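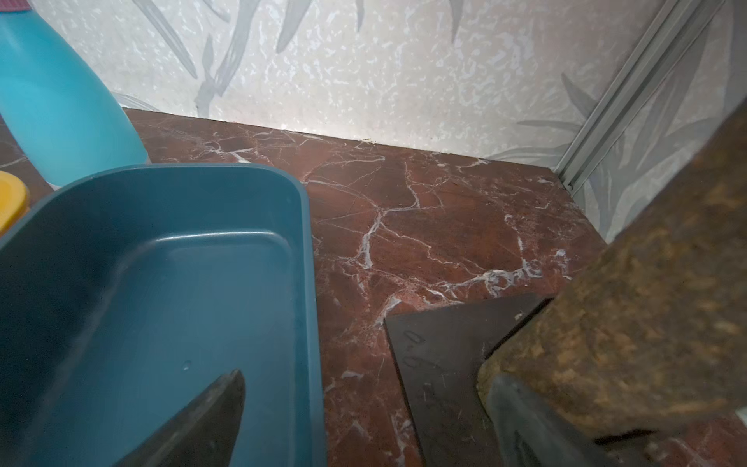
4.2 Listener retention across episode formats

Retention was measured as the share of an episode's running time that a listener played at normal or increased speed, with skipped segments removed. The measure follows the one used by Olszewski and Czerwiński in their work on serialized audio, with one change. Where they counted a paused episode as abandoned after a single night, we kept the episode open for 3 days, since many listeners in our sample split long interviews over several commutes.

The sample consisted of 800 listeners who had agreed to share playback logs from the Nuvau app. Each listener followed at least one of the 22 shows in the study. Shows were sorted by format into solo commentary, two-host conversation, guest interview, and scripted narrative. Two coders, Pawlak and Hsueh, assigned the formats separately and then met to settle the shows on which they differed. All of the disagreements concerned programs that open with a long exchange between the hosts before a guest is introduced. These were coded as guest interviews if the guest was named in the episode title.

Two-host conversation held listeners longest in relative terms. Scripted narrative came second, but its distribution had two peaks: listeners either stopped within the opening minutes or played the episode to the end. Guest interviews showed a steady decline with a sharper drop at the first advertising break. Solo commentary had the lowest retention overall, although the shows in this group were also the newest, and the effect of format cannot be fully separated from the effect of show age.

Figure 3 gives the retention curves by format. The curves were smoothed with a moving window, and the gray band in each panel marks the range between the lower and upper quartiles. Episodes with fewer than 200 plays were dropped before smoothing because a small number of early exits could shift the whole curve.

Figure 3. Share of listeners still playing, by position in episode and show format. Advertising breaks are marked with short vertical ticks.

4.3 Host familiarity

A second set of models added the number of earlier episodes each listener had played from the same show. Familiarity raised retention in every format. The gain was largest for two-host conversation and smallest for scripted narrative, where each season of Marikar and Bunwood tells a separate story and earlier listening gives less reason to stay. When familiarity was included, the gap between two-host conversation and guest interview shrank by nearly half. 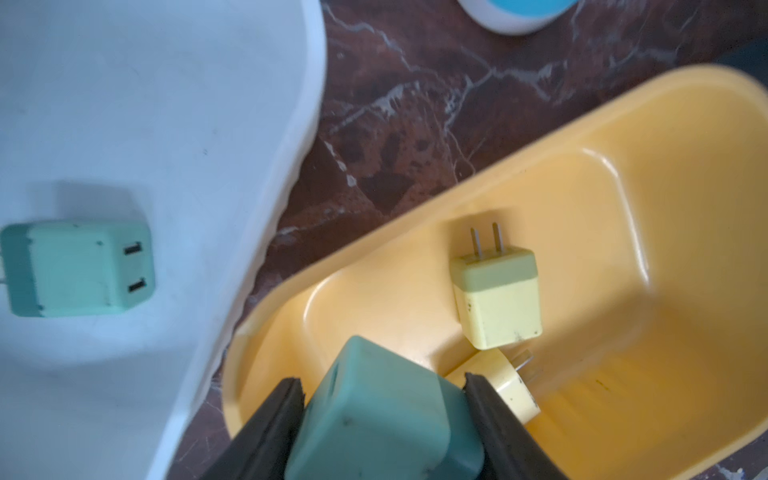
Does the length of an episode explain the difference between formats?

Length accounts for a small part of it. Adding running time to the models lowered the format estimates slightly but left their order unchanged.

The familiarity measure has a known weakness. Logs from Nuvau do not include plays made in other apps, so a long-time follower who switched apps during the study would be recorded as a new listener. Kozłowski compared the logs with a short survey of the same listeners and found that this error was most common among followers of Grotari, which had been available elsewhere for several years. Removing Grotari from the sample widened the confidence intervals for guest interviews and had little effect on the other formats.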